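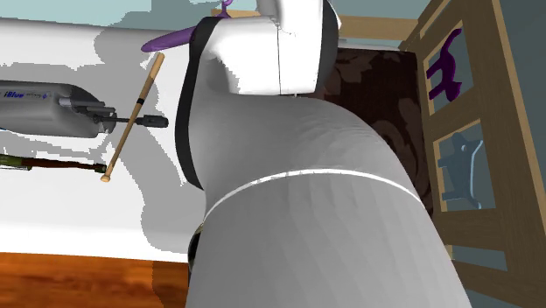
Does a new memory foam mattress need a box spring, or can it go straight on the slats?

tamarack_lane
I bought a queen size foam mattress from Flandex and it came with a one-page leaflet that says "use on a suitable base." My bed is a plain wooden Fusto frame with slats, no box spring. The old mattress was an innerspring and sat on the slats with no trouble. The gaps between the slats are a little over 3 inches, except near the foot, where they get wider. The new mattress weighs 102 pounds and I don't want to move it twice. I would like to know before I put it on there.

mattressmover
Straight on the slats is fine as long as the gaps are small enough. Most foam makers want 3 inches or less, and some will turn down a warranty claim if the gaps are wider. A box spring doesn't help foam. It was made to work with coils, and an old one that has gone soft in the middle will make the foam dip in the same spot. If your slats are loose in the frame, slide them so the spacing is even. If they are still too far apart, buy a few extra boards cut to the same length and thickness.

Check the middle too. A queen frame should have a rail down the center with at least one leg that reaches the floor. Push down on the rail with your hand. If it moves, put something solid under it before you load the bed.

branov_flats
I went through this last March with a king, so a few things from that.

Slats that curve upward flatten out under a heavy mattress and the ends can pop out of their holders. Flat ones are better for foam. Mine were stapled to two cloth strips, which kept them from spreading, but the strips had stretched and I had gaps of 5 inches at one end. I pulled the strips off and screwed each slat to the side rail with one screw per end. That took an evening. Drill a pilot hole first or the slat will split. I split two.

The other way is a bunkie board, a thin flat panel that goes on top of the slats. It works, but get one with holes in it or drill some yourself. Foam gives off more of a smell in the first week than springs do, and it holds the damp from your body, so it needs air from underneath.
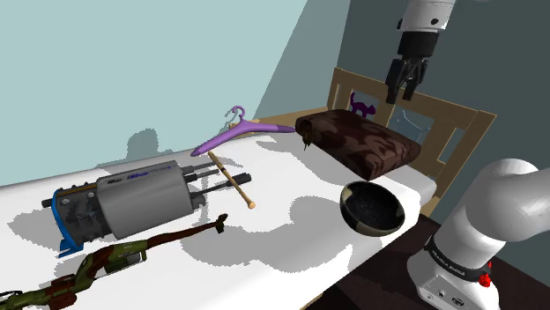
Placement makes a difference with foam, and most leaflets skip it. Damp collects wherever the mattress touches something cold. If yours is set up like the white one in the picture, with the far edge against the wall, pull the bed out a couple of inches, especially if it is an outside wall. You get some air behind it and you can reach the bolts on that side when they need tightening. Leave the headboard end where it is if the headboard is bolted on, it already keeps the mattress off the wall.

As for weight, our frame is rated at 800 pounds. That number covers the mattress and the people together, so subtract the mattress first. With yours you should have plenty of room on most frames, but look for the sticker on the inside of a side rail.

Last thing, don't put the cardboard from the shipping box under it to close the gaps. I read that tip somewhere and tried it. It sagged between the slats and went soft by summer.
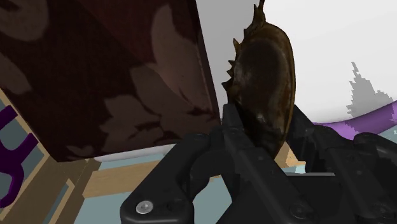 Hordiienko
I disagree about screwing the slats down. If you ever move, you have to take out every one of those screws, and by the second time the holes are stripped. I cut short spacer blocks and set them between the slats along the rail. Nothing shifts and it all lifts out. Same wood as the slats, any scrap will do. Also email Flandex and ask for the maximum gap in writing. Keep the reply with your receipt.

tamarack_lane
Thanks, I measured again and the worst gap is 4 and a half. Going with the spacer blocks and three extra slats. The center leg was short of the floor so I will shim that too.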